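Is Steltance sealer worth it on mosaic backsplash grout?

A kitchen shop in Tillthorpe wants $122 to seal the grout behind our counter. It's small square glass tile, mixed greens, pale grout. They say it has to be redone every August or it'll stain. Sounds like a subscription to me. Anyone paid for this?

grout_doubter

I'd want to see that in writing. Some grout is epoxy and doesn't get sealed at all. Put a few drops of water on it. If they sit there for 9 minutes, keep your money. We have the same sort of greens over a marble-look counter and I've never bought a second bottle.
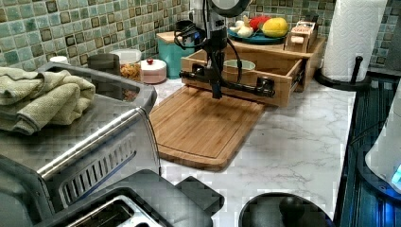 Van Dijk fan

I used Clusetero from the hardware store and did it on a Saturday. Fine so far. The label says "100% stain proof," which I don't believe for a second.

tilebytile

Just get it sealed, it's cheap compared to a new backsplash. My neighbor was quoted 2,360 for hers.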